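Last updated: January

We use cookies to understand how readers use this site. By continuing to browse, you accept their use. Manage preferences.

The case for the shared midday meal

Over the past decade a great many employers have closed their staff dining rooms. The reasons given are usually sound on paper. Space is costly, kitchens are expensive to run, and staff are thought to prefer the freedom to eat where and when they like. It is the view of this author that the decision has been made too quickly in most places, and that the loss has been counted badly.

The Marari works canteen offers a useful starting point. At its height it served 700 lunches a day from one kitchen, at long tables, between noon and two o'clock. When the company moved to a smaller site it kept the kitchen and reduced the seating, and the daily figure fell to 464. The kitchen budget was then judged against the lower number and found wanting. A vending area was opened in its place the following spring.

The figures were correct, but they measured only meals sold. They did not record that the drawing office and the stores had settled their disagreements over lunch for twenty years, or that new starters learned the names of their colleagues there. After the closure, both departments asked for a weekly meeting. Each meeting takes an hour and requires a room, an agenda and somebody to write the notes. That cost appears in no catering account.

It may be objected that staff voted for the change. At Zillent, where a similar proposal was put forward, 529 employees answered the survey and a clear majority favoured a meal allowance over a dining room. Such results deserve respect. They should also be read with care. The question put to staff compared a sum of money with a room that had been allowed to grow shabby, with a menu that had not changed in years and chairs that did not match. Few people would choose the room on those terms. A fairer question would have set the allowance beside a dining room that was properly kept.

Proper keeping need not be grand. The bakery and hotel supplier Śliwiński ran its own staff room for many years on a modest sum, and spent a fair part of it on crockery. Visitors were often surprised by this. The management held that people who are given a real plate will sit down to use it, and that people who sit down will generally stay long enough to talk. The author has eaten in that room and found the argument persuasive. A meal taken from a cardboard box at a desk is finished in eight minutes and leaves no impression at all. 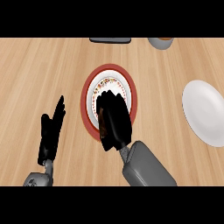 What a good dining room requires

The first requirement is time. A room that is open for two hours is of little use to a person whose break may be moved without notice. Employers who want the room to be used must protect the break, and senior staff must be seen to take it.

The second is a fair price. The Ploltia housing trust, which feeds both tenants and staff at its main hall, served 3,491 meals in its first winter. It charged one price for everyone and published its costs on the wall by the door. Complaints about value were few, and those that were made could be answered from the sheet.

There is a further point on which opinion divides. Some employers reserve a table for managers, or provide a separate room. The practice is defended as a convenience for confidential talk. It should be given up. Confidential matters have offices in which to be discussed, and a separate table teaches everyone else in the room that lunch is a matter of rank.

Not every workplace can support a kitchen. A firm of a dozen people cannot, and a firm whose staff are mostly on the road has little need of one. Neighbouring firms might share, as several did in the older industrial districts, and councils could assist by treating such rooms kindly in planning decisions. Where a dining room still stands, its owners should be asked to run it well for one full year before they are permitted to call it a failure.

Sign up to our monthly newsletter for new essays and notices. You may unsubscribe at any time.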